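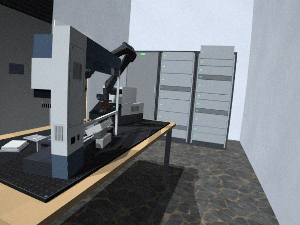 Monthly walk-round checklist, second floor laboratory rooms
Building: Neststead, east side
Filled in by: Kęstutis Šimkus
Read and returned by: Gisela Brandes
Month: February

Notes before the list. I use three marks: OK, FIX (we can do it ourselves) and CALL (somebody from outside must come). Where I write a comment, please read it also when the mark is OK. Last month two of my OK comments were not read and the same door was reported to me again.

1. Exits and walkways

1.1 Both exit doors open fully from inside without a key. OK
1.2 Exit signs lit. FIX
Comment: the sign at the stair end is lit but weak. I compared it with the one at the elevator and the difference is easy to see. New lamp is ordered from Kairys.
1.3 Walkways clear to the painted line. FIX
Comment: two boxes of paper towels stood in the corridor on Monday morning and they stood there again in the afternoon. I moved them to the supply closet. The line is there for a stretcher to pass, please do not put even small things over it.
1.4 Floor free of trip points. OK
Comment: the edge of the mat at the sink room is lifting a little. I will look again next month.

2. Fire

2.1 Extinguishers on their hooks, pin and seal in place. OK
2.2 Extinguisher tags signed for the year. CALL
Comment: one tag has no signature, only a stamp. Plokodar must come back and sign it. I have written to them and have no answer yet.
2.3 Fire blanket in the kitchen corner, box not blocked. OK
2.4 Nothing stored within arm's reach of the ceiling sprinklers. FIX
Comment: top shelf in the storage room, old binders. Gisela, these are from your office I think. They can go to the basement.
2.5 Alarm test heard in all rooms. OK
Comment: heard, but in the cold room only with the door open. I would like to ask for a second sounder. It is the third time I write this.

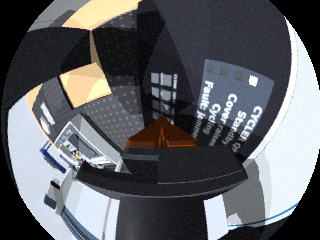 2.6 Meeting point known by all staff. FIX
Comment: I asked people in the corridor. Most of them said the parking lot, and this was correct before the new fence. Now it is the grass in front of the bicycle shed. The plan by the elevator still shows the old place.

3. Electrical

3.1 No damaged plugs or cords in the rooms. OK
3.2 No extension cord plugged into another extension cord. FIX
Comment: one found, behind the coffee machine. I took it away. The kettle and the coffee machine can share the wall outlet, but the small heater must not be there. A heater of 2000 watts should have its own outlet.
3.3 Panel doors closed, space in front of them free. OK
3.4 Test button on the protected outlets near the sinks. OK
Comment: all tripped and all reset. The left one by the window needs a strong finger.

4. Water, eyes and hands

4.1 Eyewash runs clear. OK
Comment: I let it run 3 minutes. In the first seconds the water was brown, so weekly running is not being done. The sheet next to it has signatures for all weeks. Please do not sign for water that did not run.
4.2 Hot water at the hand sinks not over limit. OK
Comment: 55 at the far sink measured in Celsius. It is inside our own house limit, but I find it too hot for washing hands. Can the valve be turned down a little?
4.3 Soap and towels filled. OK

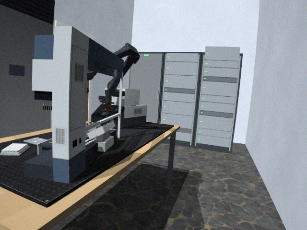
4.4 First aid box complete, nothing expired. FIX
Comment: burn dressings are expired and the scissors are missing again. I have put in new dressings from my own store. Whoever has the scissors can leave them on my desk, I will not ask any question.

5. Storage and lifting

5.1 Heavy items stored below shoulder height. OK
5.2 Step ladder stands firm, feet not worn. FIX
Comment: one rubber foot is worn to the metal. I tied a red tag on the ladder. Do not use it until the tag is off, even for changing one lamp.
5.3 Shelves fixed to the wall. CALL
Comment: the tall one in the storage room moves when pushed. Nukano installed it, 12 screws were in the drawing and I can find fewer. They should come and see.
5.4 Trash taken out, sharps box not over the fill line. OK 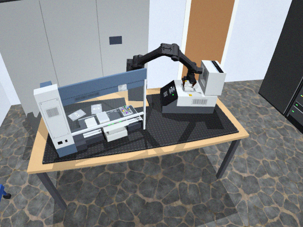
Second floor, worktable.

6. Answers from Gisela Brandes

To 1.2: lamp arrived, it is at the front desk.
To 2.4: yes, my binders. I will move them this week.
To 2.5: I have sent the request for the sounder to the owner of the building and put you in copy.
To 2.6: new plan is printed. I need someone with a key to open the frame by the elevator.
To 4.1: I have spoken with the people who sign the sheet. Running is now on Monday, before nine.
To 4.2: please agree the valve with the plumber, I do not want it so low that we get trouble with the pipes.
To 5.3: keep the shelf empty until Nukano has been.

Still open for next month: 2.2, 2.5, 5.2, 5.3 and the mat at the sink room.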